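Berkier - Equipos de manipulación ligera
Inicio > Células > Sobremesa > Eder 8

Célula Eder 8: puesta a punto, cuidados y reparación
Ficha actualizada el 2 de julio de 2023

La Eder 8 es una célula de manipulación de sobremesa: un brazo ligero de seis ejes, una pinza paralela de dos dedos, una cámara fija sobre columna y el controlador Makar, que va debajo de la mesa y hace el ruido justo para recordar que sigue ahí. Coge cosas y las deja en otro sitio. El resto de esta página trata de lo que hay que hacer para que las deje en el sitio que usted quería.

Se vende montada, a medio montar o en cajas. La última opción es la más barata y la que más llamadas genera, dos datos que quizá guarden relación.

Qué se incluye
Brazo con base de fijación por mordazas
Pinza paralela con un juego de yemas de silicona puesto y otro de repuesto
Columna para cámara con rótula y freno
Controlador Makar con su fuente
Mazo de cables de 8 metros
Llaves allen (las buenas; las otras las retiramos del catálogo en marzo)
Manual en español, revisado por alguien que ha usado la máquina

No se incluye
La mesa, los objetos, la paciencia. El mantel de calibración Jullport se pide aparte.

Elegir la mesa
Cualquier mesa rígida sirve. La palabra importante es rígida. Hemos visto la célula instalada sobre un escritorio plegable, y la repetibilidad que daba el conjunto era la del escritorio. Apriete las mordazas en cruz, poco a poco, y vuelva sobre ellas al día siguiente: la primera vez siempre ceden algo. Si al empujar el brazo con la mano, parado y con el freno echado, la mesa se mueve antes que él, busque otra mesa.

Deje libre todo el contorno de giro. El armario que está pegado a la pared y que «no molesta» acabará con una marca a la altura del codo del brazo.

Los cables van por debajo y con holgura. Uno tenso tira de la columna, la columna mueve la cámara, y usted pasa la tarde recalibrando un robot que no tenía nada. Sujete el mazo a la pata con bridas de velcro, nunca de plástico: tarde o temprano hay que abrirlo, y siempre con prisa.

Extender la superficie
Trabajamos con mantel cuadriculado sobre la mesa desnuda por tres motivos: quita brillos, frena los objetos que se caen y permite ver a ojo si algo se ha desplazado. La cuadrícula no sustituye a la calibración. Es tela. Se estira, se arruga y se levanta por las esquinas, y ningún controlador del mundo la va a planchar por usted.

Alise desde el centro hacia fuera y deje caer el sobrante por los lados. Una arruga en la zona de agarre basta para que un objeto pequeño quede inclinado y la pinza lo coja de canto. En los bordes da igual. Si le obsesionan los bordes, hay cinta de doble cara en la sección de consumibles.

La escena de ajuste
Una célula recién montada se prueba con objetos conocidos y colocados a mano, antes de darle los suyos. La nuestra mezcla piezas fáciles con otras que no lo son. Los cubos sirven para comprobar altura y apertura de la pinza, y conviene girar alguno, porque un robot que solo coge cubos alineados con la mesa ha aprendido poca cosa. Los platos de canto en un escurridor obligan a entrar por arriba sin rozar las varillas. El rollo de cinta adhesiva, tumbado, tiene un hueco central donde las cámaras de profundidad se inventan el fondo. Dentro ponemos un pato de goma, y ahí se acaba la parte seria del protocolo.

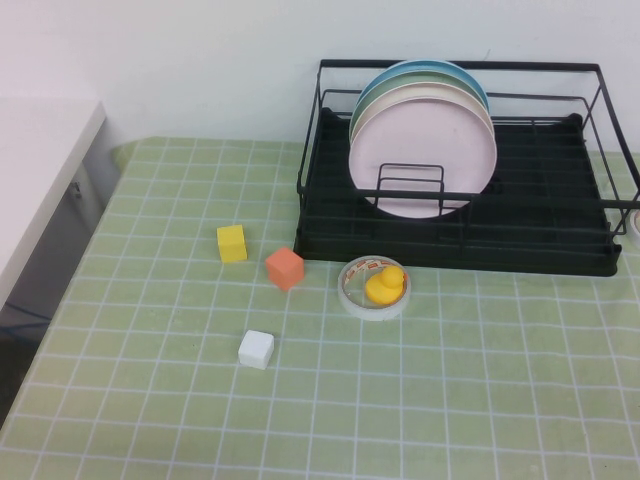
Según Iker, que dejó su valoración en esta misma ficha, el escurridor es lo primero que debería probarse y no lo último: en su taller los cubos salieron bien desde el principio, todo el mundo se fue a comer contento y al volver la pinza enganchó una varilla y arrastró el escurridor entero hasta el borde de la mesa. Pide que el manual lo ponga en negrita.

Lo hemos puesto en negrita. El orden recomendado queda así: primero un cubo, para confirmar que la máquina sabe dónde está el suelo; después un plato, a velocidad reducida y con una mano junto a la seta de emergencia; el resto, cuando a uno se le haya pasado el susto.

Las varillas negras y finas son un problema conocido. Reflejan poco, ocupan apenas unos píxeles y el mapa de profundidad las borra con total naturalidad. En el controlador Makar se resuelve declarando el escurridor como volumen prohibido y abriendo en él un pasillo de entrada desde arriba. Se tarda menos en dibujarlo que en enderezar un dedo de la pinza.

Calibración de la cámara
1. Encienda el controlador y espere a que el brazo llegue a la posición de reposo. No lo ayude.
2. Apriete la rótula de la columna y eche el freno. En ese orden.
3. Quite todos los objetos y ponga la placa de calibración en el centro de la mesa.
4. Lance la rutina desde el menú Ajuste. Recorre 15 posturas y se detiene en cada una.
5. No se apoye en la mesa mientras dura. Tampoco deje el café encima.
6. Guarde el resultado con un nombre que entienda dentro de seis meses. «final», «final2» y «final_bueno» ya los hemos visto todos.

Repita la rutina si mueve la mesa, la columna o la base del brazo. Repítala también si alguien jura que no ha movido nada.

Cuidados
Cada jornada: pasar un paño seco por las yemas de silicona. El polvo y la pelusa del mantel les quitan agarre, y el síntoma es un plato que baja despacio entre los dedos con mucha dignidad.

Cada 100 horas de marcha: comprobar el apriete de las mordazas, revisar el mazo en el punto donde entra en la base y limpiar la óptica con gamuza. Nada de limpiacristales. Sabemos que funciona en las ventanas.

Cuando toque, según uso: cambiar las yemas. Están gastadas cuando el dibujo deja de notarse con la uña. Se retiran con dos tornillos por dedo; al poner las nuevas, cierre la pinza en vacío y mire a contraluz. Si pasa luz por un lado y por el otro no, hay una yema mal asentada.

El mantel se lava en frío y se tiende sin pinzas. Después de lavarlo, los cuadros ya no medirán lo mismo. Insistimos en que no es un instrumento de medida.

Averías que puede arreglar usted
La pinza no cierra del todo. Suele ser suciedad en la guía. Desmonte la tapa inferior, limpie, una gota de grasa blanca y vuelva a montar. Una gota.

La pinza cierra pero suelta. Yemas gastadas o fuerza mal puesta. Suba el valor de fuerza de uno en uno. Quien lo sube al máximo descubre para qué servían los valores intermedios.

Todos los agarres se desvían hacia el mismo lado. La cámara se ha movido. Recalibre.

Los agarres se desvían cada vez hacia un lado distinto. Holgura mecánica. Empiece por las mordazas, siga por la brida de la muñeca y deje para el final la sospecha de que el brazo está embrujado.

Código 11 en el controlador. Sobrecorriente en una articulación, casi siempre por contacto con algo. Retire el obstáculo, libere los frenos desde el menú y mueva el brazo a mano hasta una postura cómoda. Si el código vuelve con la mesa despejada, deje de insistir y escríbanos.

El controlador no arranca. Mire el enchufe. Perdone que lo preguntemos; es la pregunta que más servicio técnico nos ahorra.

Averías que no
Reductores, frenos y la electrónica interior de las articulaciones se reparan en nuestro taller. Las tapas llevan precinto, y debajo hay un muelle con muy mal carácter. El envío se hace en la caja original con sus espumas. Si ya tiró la caja, le mandamos otra, y se la cobramos.

Durante la reparación se puede alquilar un brazo de sustitución. Lleva calibración propia, así que no copie encima los ficheros del suyo.

Repuestos y consumibles
Juego de yemas de silicona para pinza Eder
Mantel de calibración Jullport, verde claro con cuadrícula blanca
Placa de calibración rígida
Mazo de cables, 8 metros
Freno para rótula de columna
Filtro de ventilador para controlador Makar
Caja de transporte con espumas (véase más arriba)

Los objetos de prueba no los vendemos. Nos lo piden a menudo, sobre todo el pato. Cualquier bazar tiene patos, y tanto los platos como el escurridor salen de una cocina normal - la suya, si en casa no se dan cuenta.

Garantía
Dos años para el brazo y el controlador. Las yemas, los filtros y el mantel son consumibles y quedan fuera. También quedan fuera los golpes contra muebles, aunque el mueble ya estuviera ahí.

Plazos y consultas
La célula montada se entrega con cita y con una mañana de puesta en marcha incluida. Para consultas de reparación tenga a mano el número de serie, que está en la base del brazo, por la parte de atrás, exactamente donde no se puede leer una vez atornillado. Apúntelo antes.

Productos relacionados: Eder 8 con doble columna - Controlador Makar suelto - Manteles Jullport - Mordazas reforzadas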